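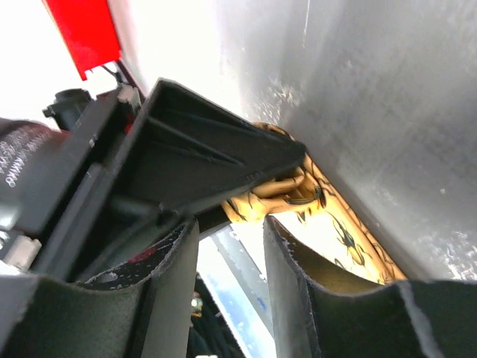
Yellow insect-print fabric folded against a gray metal panel, Trurgate workroom.

Trurgate Textile Reuse Program
Progress report to the Yoo Fund
Report date: 4/28/24
Prepared by: Ga-eun Byun

1. Status
Sorting and grading of donated cotton continued through the period. The intake target of 1000 kg was met. Grading is on schedule. Dye testing is behind schedule by 6 working days due to late delivery of reagents from Zukix.

2. Work completed
Printed cottons were separated from solids and graded by weight and wear. A set of 100 swatches was cut, numbered and entered in the register. Bo-ram Hong revised the grading sheet so that pilling and seam damage are scored separately. Lots graded under the old sheet have not been rescored.

3. Colorfastness
Five lots have been through the wash test. Four passed. The fifth, a dark red twill, bled onto the adjacent white strip and is held back from resale. Rub tests have not started.

4. Spending
Spending is within budget on all lines except freight. The overrun comes from two extra collections at the Grernater depot. We request approval to move the unspent training balance to freight. No change to the total award is requested.

5. Next period
Complete rub tests on the five washed lots. Rescore the earlier lots if staff time allows. Send the swatch register to the Fund in August with the final accounts. Storage at Grernater is paid through the same month, and renewal terms have not yet been received.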